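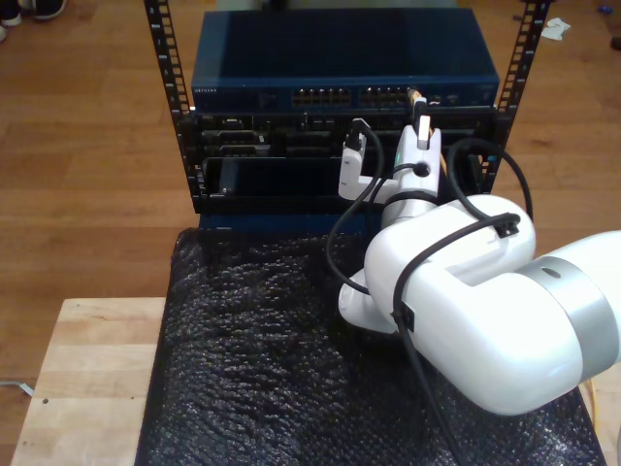 4.2 Patching a switch: the small indignities

Household and shop-floor robotics has a habit of choosing tasks that look hard and avoiding the ones that merely are. Plugging a network cable into a switch belongs to the second group. An apprentice picks it up in a morning, then does it for 30 years without giving it a thought. Our arm gave it a great deal of thought.

Figure 3. The patching task: two-finger gripper at a rack-mounted switch with a white connector in one of the ports.

The task was borrowed from the maintenance list at Dilley, where Eglė Ozoliņš had noted that most call-outs to the equipment room ended with somebody moving one plug. Each trial asked the arm to bring a plug to a named port and seat it. We scored reach, alignment and seating separately, having learned in June that a single pass mark flattered whichever controller was luckiest. Riro, the older of our two controllers, handled the reach well and treated alignment as a matter of opinion. Ticona was slower by around 8 seconds a trial and considerably more modest.

Perception caused more grief than motion. A modular plug can be a clear plastic object with a bright reflection down its middle, and a depth estimate will cheerfully report whatever lies behind it. 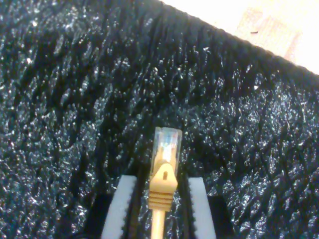
The coloured boot was a kinder target, so Ticona was changed to locate the boot first and infer the plug from it, much as a person finds a light switch by feeling for the door frame. That helped with alignment. It did nothing for the cord, which has its own views on which way a plug should face, and which neither controller modelled in any serious way.

We also set a limit of 10 attempts per port, after which the trial was marked failed and a human finished the job, usually while talking about something else. On this evidence we would let the arm patch a rack overnight, provided the building did not need its network before lunch.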